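November, bench 2, after lunch

Budget round again. We get one number and have to make it look like a plan.

Standing request from last time: a second arm. Not happening. The Draten quote came back with shipping listed separately, in a font you'd need the good glasses for. Filed under "someday," with the others.

So, fingers. The yellow printed ones hold up fine until the pads go, and then the whole finger gets swapped because we glued the pads on like people who would never have to take them off. Kosier wants 628 for a set of 4 with pads you can change. Ollo will sell us bare pads, 400 for the big bag, and we supply the patience. Leaning Ollo. Patience is already on the payroll.

Also wanted:
- spare wrist camera cable (6 on the list last year, one approved)
- a decent lamp for the bench
- a label maker, to replace the label maker we can't find

Before anyone signs, I want the paper tasks on record with the current fingers. Thin sheets are where a softer pad should earn its money, and if it doesn't, I'd like to know before the bag arrives. Ông stays the name of the test folder, since renaming it broke two scripts. 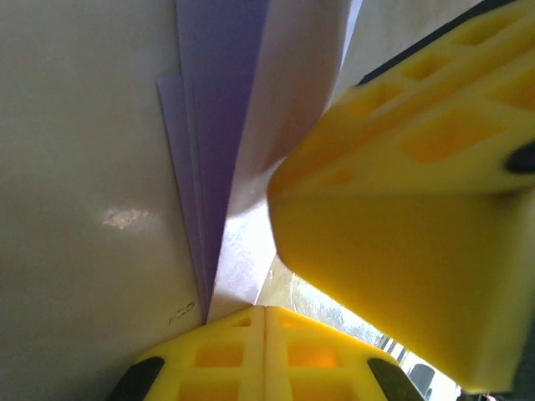 Wrist cam, current fingers. Purple sheets, one white sheet, grey-white panel at left.

To do: ask Kosier if they'll sell pads alone. Ask Ollo what "assorted thickness" means. Find out who moved the calipers. Form goes in by 4, and it still wants a cost code for "glue remover."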